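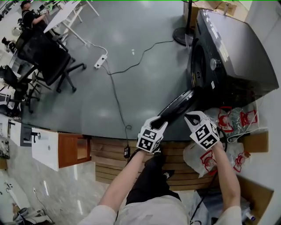

Should the square markers on a hand-held gripper be printed on matte or glossy stock?

Romain Picard
Posted in March, 9:40 pm

I'm building a pair of hand-held grippers at Fomstead (our shared shop) so I can record myself doing chores and later hand the recordings to a small arm I'm putting together at home. The head camera works out where each gripper is from the black-and-white squares on the housing. My first sheet was ordinary glossy sticker paper and the tracking drops out whenever I turn my wrists a certain way. Is it the paper, or something else I've done wrong? I don't want to peel everything off and start over if it's the lens.

Filed under: Robots & Automation > Home and Shop Builds

benchtop_lou

Matte. Gloss reflects the ceiling lights straight back into the camera, and once a bright patch covers part of a square the software can't read it anymore. Print at 300 dpi on a laser printer, stick it to a flat face, and don't put clear tape over the top or you're back to gloss again.

kettlewren

Mine are glossy and they work fine. Maybe get a better camera?

(Edit: ok, my shop has one window and basically no overhead lights, so ignore me if yours is brighter.)

old_mill_dana

Lou has the paper right, but I'd check a few other things before you blame it for everything, as I chased this exact problem for most of a winter on my Pandey build.

Look at the white margin first. Every square needs a clean white border all the way around, and people love to trim right up to the black because it looks tidier. I did it too! My markers looked gorgeous and tracked terribly. If you trimmed yours, that could be half the trouble right there.

Next, measure the printed square with calipers and type that number into your settings. Not the number you meant to print. My printer was quietly scaling the page to fit, so what I thought was 55 mm came out smaller and the camera thought my hand was farther away than it was. Took me ages, because the tracking itself looked nice and smooth, it was just smooth in the wrong place.

And lock the exposure. If you leave it on auto, the picture goes dark whenever something shiny comes into view and then blurs when you look back down at the floor. Short exposure, turn the gain up, live with a grainy picture. The squares don't care about grain nearly as much as they care about blur.

Which software are you on, by the way? If it's Enis, there's a setting that lets it use a whole group of faces as one body, and that helps a lot when one face turns away. I think it's off until you switch it on, but I haven't updated in a while, so check me on that.

Romain Picard

Thank you all, I ended up doing most of what Dana and Lou said, and since I always hate it when people vanish after getting help, this is what I did in order. I'm on Enis, and the group setting was indeed off. Sigh.

1. Reprinted on matte. Same file, Lou's resolution, scaling set to none. I let the old stickers go in one piece each with a hair dryer on low and wiped the glue off before the new ones went on. Left the white margin alone this time (I had trimmed it, Dana, you caught me).

2. Measured and corrected the size. I was off by a little over a millimeter. Doesn't sound like much, but both grippers were drifting away from each other on the screen even when I had them gripping the same part, and that stopped once I fixed the number.

3. Fixed the exposure and did a slow practice run. I recorded 2240 frames of nothing but turning my wrists under the lights. The old stickers lost the left gripper in 252 of them. I did the same run with the new ones and lost it in around a dozen, nearly all with my hand turned right over.

4. Went back to real objects at the washing machine. I picked it on purpose because the body is dark and shiny and it's the worst thing we have in the shop for glare. Round parts were okay. Long flat ones are harder, you need a gripper on each end and they have to agree with each other the whole time, and you end up holding things at a slant down near the bottom of the machine with your back complaining.
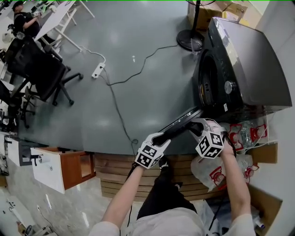

5. Swapped the finger pads. This one is my own discovery so take it with salt. On glossy parts the black fingers I printed would creep along the edge when I tilted things, and I kept reading that as bad tracking. It was just slipping. I glued thin strips of rubber from a bike tube inside the curve and the creeping went away for the most part. The glue is contact cement, and it needs overnight, I pulled one off by being impatient.

6. Turned on the group setting in Enis, last of all. I wish I'd started here, it probably would have hidden half of my mistakes, though then I guess I'd still have the wrong size typed in.

What I haven't solved is the moment when one gripper passes in front of the other. With the two of them close together the near one covers up most of the far one and the far one jumps. Dana, did you ever get that to behave on the Pandey? I'm thinking of mounting the squares a bit higher up the housing, but that makes it heavier and my wrists are already tired after one session.

old_mill_dana

Never fully. I taught myself to keep the elbows out so they don't cross as much, and I throw away the takes where they do. If you find something better, please come back and post it. And thanks for the bike tube idea, I've got a dead one hanging on a nail right now.

Tags: hand-held grippers, printed markers, glare, Enis
Last updated in March on Stundo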